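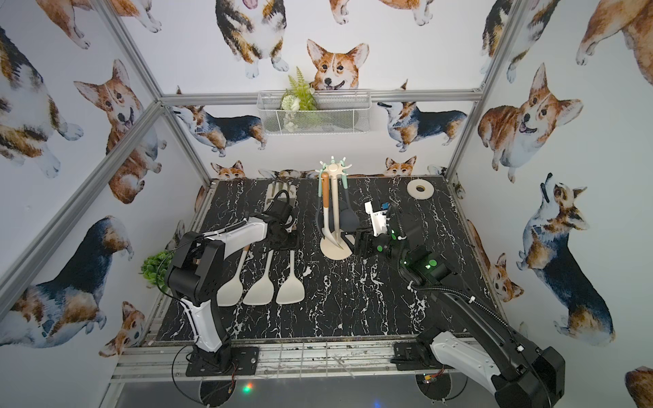
flatness_fan
Petier is fine if you have a car. We had 2 weeks there last October and the walk to the beach takes longer than the listing says, mostly because of the steps.

harbourmoth
Did you book direct or through Grivell? I'm looking at the same villa and Grivell want 1056 for the week, cleaning on top.

flatness_fan
Through Grivell. Cleaning was extra for us as well, paid on arrival. Ask if the pool heating is in the price - ours wasn't.

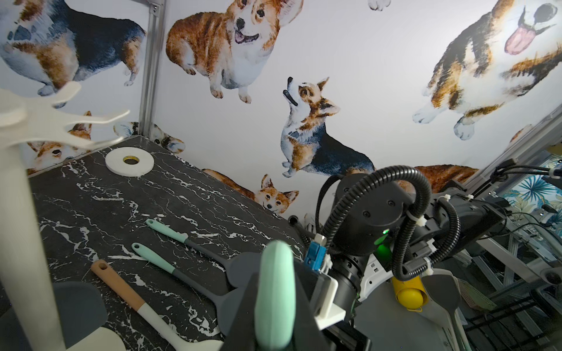

And check which bedrooms have air con. It was only the upstairs ones when we stayed, so the sofa bed downstairs got no use.

tinroof
I'd disagree about the car. We were 4 adults at Petier and never needed one. The bus stops at the bottom of the hill and the shop delivers.

flatness_fan
Not in October it doesn't. The shop was shut by then.

tinroof
Fair enough, we went in June. Still think Derkach is better value, it's on the flat and you can be in the sea before breakfast.

harbourmoth
Derkach is full for our dates. I've emailed Grivell about the heating and will post what they say.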